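Computing Basics for the Office
Handout 4: Trying Out an Operating System in a Virtual Machine
Instructor: Soledad Benavides
Lab support: Upendo Barasa

Read this before the lab session. Bring your login card and the worksheet from Handout 3.
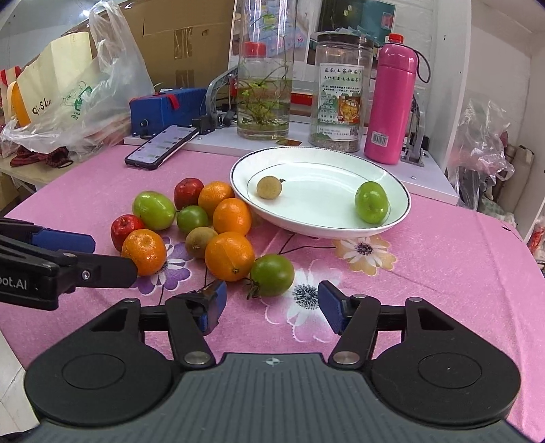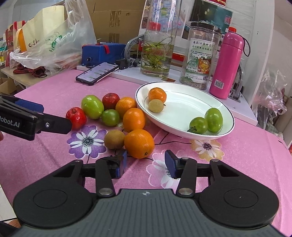 Flowered pink tablecloth, two views.

1. What a virtual machine is

A virtual machine is a computer made out of software. It runs in a window on your regular desktop and behaves like a separate PC, with its own memory, its own disk and its own settings. The real computer is called the host. The system running in the window is called the guest.

The guest does not know about the files on the host unless you share a folder with it. If you delete something inside the guest, the host copy stays where it is. The exception is a shared folder. Both sides are looking at the same files there, and a deletion in one is a deletion in the other.

2. What we use in the lab

The lab machines run a program called Terkovon. It is already installed, so do not download your own copy. The guest system for this unit is Laizer, a small desktop system that starts quickly and needs little memory. You will find it in the Terkovon list under the name "Laizer clean."

The disk file for Laizer is 1,319 MB when first copied to your account. It grows as you save things. Student accounts on the Kondthorpe server have limited space, so clear out old work before you copy it. Last October several accounts filled up in the middle of the exercise and the students had to start again.

3. Starting the guest

Log in and open Terkovon from the desktop.
Select "Laizer clean" and choose Copy. Give the copy your last name.
Select your copy and open Settings. Set memory to 2 GB. Leave the other values alone.
Press Start. A black window with white text comes first, then the Laizer desktop.
Click inside the window to use the mouse there. Press the right Ctrl key to get the mouse back.

If the window stays black for several minutes, close it, choose Power Off and start it once more. If that fails, raise your hand. Do not change the display settings to try to fix it.

4. Snapshots

A snapshot records the state of the guest at one moment. You can return to it later. Take one before you install a program, change a system setting or run an update.

To take a snapshot, open the Machine menu, choose Snapshot and type a name. Use a name that says what you were about to do, such as "before printer setup." A list of snapshots called "test," "test2" and "new" is hard to use a week later.

Going back to a snapshot removes everything you did after it, including saved documents. Copy any documents you want to keep into the shared folder first.

Snapshots take up disk space too. A snapshot of a fresh Laizer desktop came to 434 MB on the lab machines. Delete the ones you no longer need.

5. Lab exercise

a. Start your copy of Laizer and take a snapshot named "start."
b. Install the Trosberg text editor from the software menu.
c. Write a short note in Trosberg and save it to the guest desktop.
d. Return to the snapshot named "start."
e. Check whether the editor and the note are still there. Write down what you find.
f. Repeat steps b and c, this time saving the note to the shared folder. Return to "start" again and compare.

The worksheet is worth 100 points. Half of that is for the written answers to steps e and f, so leave time for them.

6. Shutting down

Shut down the guest from its own menu, the same way you would a real computer. Closing the window with Power Off is like pulling the plug and can damage the guest's disk file. Once the guest has closed, exit Terkovon and log out of the host.

Worksheets go in the tray by the lab door. Questions about disk space or logins go to Upendo Barasa, and questions about grading go to me.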